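Chapter 4
Where Does the Stock Go? Inventory and the Small Firm

My first real job was in the back room of a company called Brelitano, which sold kitchen tiles by mail. I was hired in May to answer the phone, and by the second week I was counting boxes. We had over 2,000 of them, and the ledger said we had 900. I remember standing there with a clipboard thinking somebody was going to be in a lot of trouble (I was fairly sure it would be me!).

The boxes were fine, as things go. The trouble was in how they had been written down. One clerk counted tiles by the box, another counted by the pallet, and both put the number in the same column. So before we get to any formulas, I want you to get used to asking a very plain question whenever you see a stock figure - one of what?

Accountants call the answer the unit of count, and you'll meet it on nearly every page of this chapter. After that come the three stages that goods pass through in a firm that makes things: raw materials, work in process and finished goods. A block of foam can sit in any of the three, depending on who owns it and what they plan to do with it. To the firm that molds it, it's finished. To the firm that cuts it into packing corners, it's raw material, and it goes on a different line of the books. 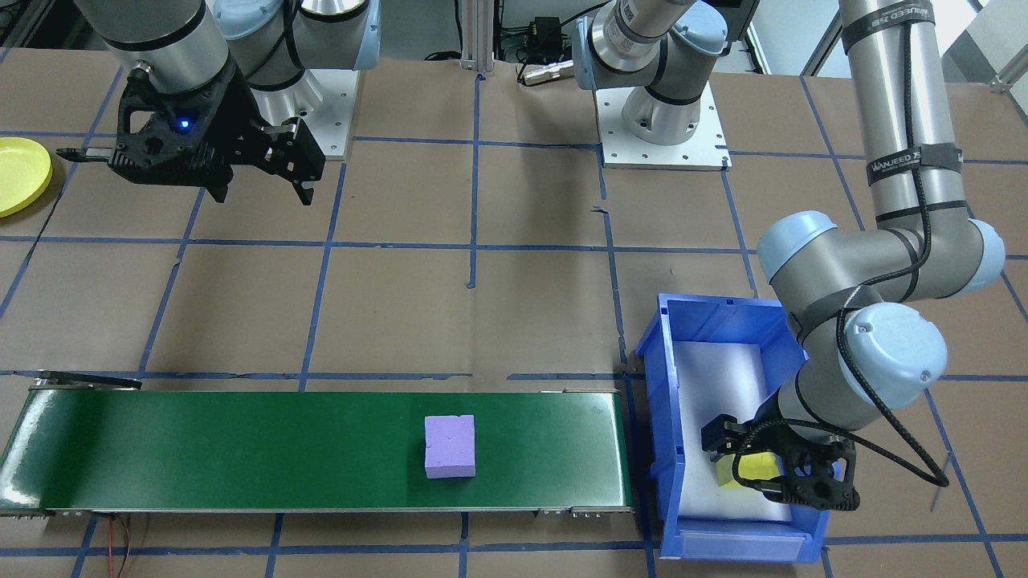
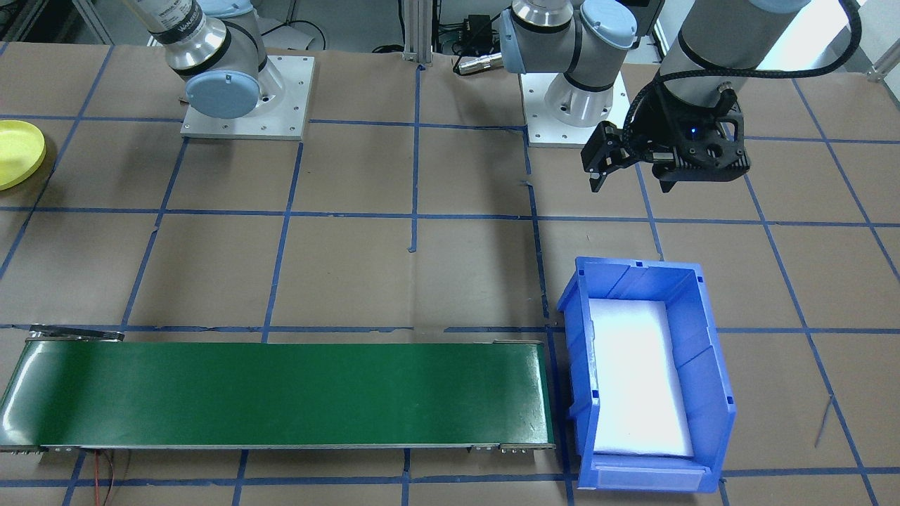
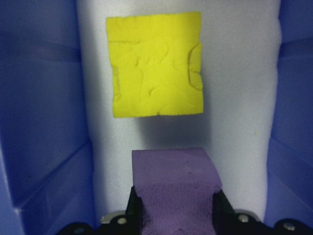 Figure 4.1 Three views from a worktable. Purple foam appears in the first and third.

My old teacher, Settimio Valentini, liked to start this topic with a case he called Zastell, and I've borrowed it for Section 4.2. Zastell buys 100 sacks of plaster at 9 dollars a sack, uses part of them, and then the price goes up. What are the leftover sacks worth? You'd think there would be one answer, and I certainly did, but there are several respectable ones and they give you different profits for the very same year. We'll work through first-in, first-out and then the weighted average, slowly, with all the arithmetic shown.

Section 4.3 moves on to the Miltthorpe warehouse and the business of physical counts. Keep a pencil handy for that one - the tables are long, and you'll want to fill in the blank columns yourself before you turn the page.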